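Power cord storage

Power cord storage is the business of keeping mains leads coiled, sorted and easy to find, and I've been at it long enough to have opinions! The usual unit is one cord to one coil, held with a twist tie and dropped into a cardboard box.

Coiling

I start at the plug end and make loops a bit wider than my hand. Pull them too tight and the cord springs open later – the thick ones are the worst for it. A heap of loose leads always takes longer than you'd think, as every plug head hooks itself round somebody else's loop.
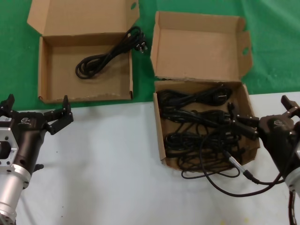 The over-under coil, which stage crews swear by, is kinder to long cables, but on a short appliance lead I don't bother.

Boxes

Plain corrugated boxes do nicely, and a torn flap doesn't matter much. I like a cloth under them on the bench (the plugs scratch). At Kavwood the stores list ran to 1,201 cords, all boxed this way.

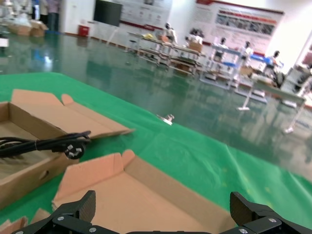 Sorting

Sort by plug first, then by length. Flat-pin and round-pin plugs shouldn't share a box, and I'd keep anything with a barrel connector well apart from both.
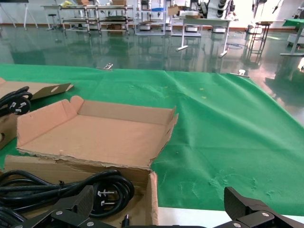 Labels come last. Mine go on the box end, as Gulter's do, though Brondano puts a tag on every single coil, and I do rather envy them that.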